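30 December 2025

Kumiko swears that if you fold for 17 minutes a day the pile never comes back. I have my doubts.

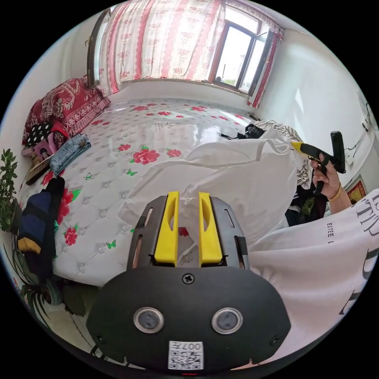 The bed, roses and all, with the jeans done and the white thing not.

She got the idea from some article and now it's a system. Shirts in thirds, stripes with stripes. Fine, but where does it all go? The drawers were full in May and they're full now. I give it 5 days. Gaëtan gives it until the weekend, and he hasn't folded so much as a sock. Still have to find the other pillowcase.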